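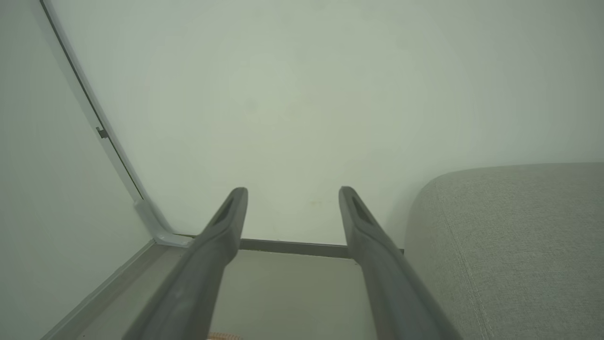

Budget for fingers first, arm second. Most people do it backwards and then theres no money left for the part that touches the cloth. Fingers wear. Pads wear faster. Matte charcoal ones with rounded tips and a slot near each tip, fine for a narrow gap like the one between a wall corner and a gray upholstered piece, but get a spare pair on the same order. Ask for the opening width in writing. Measure your tightest spot before you call anyone.

Step 1. List the items you handle. Garments, towels, whatever. Thin folds need a different tip than thick ones.

Step 2. Get two quotes. We used Pruscombe and Flarkach. Same spec sheet to both — word for word, or you cant compare.

Step 3. Split the money. Our line for spares was $500, cables and mounts $200. Callum Hulme wanted it all in one line. Don't. You lose track by July.

Step 4. Add lead time. Flarkach said 20 days, took 22. Put the later date in the plan.

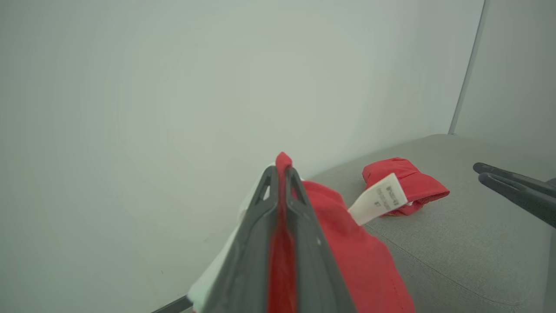 Should I buy the service contract up front?
Wait until the first set of fingers is worn out, then price it against what you spent on parts.

Step 5. Send the sheet to whoever signs. Ours was Huia Rakena, wants one page, totals at the top.

Updated 2023-10-16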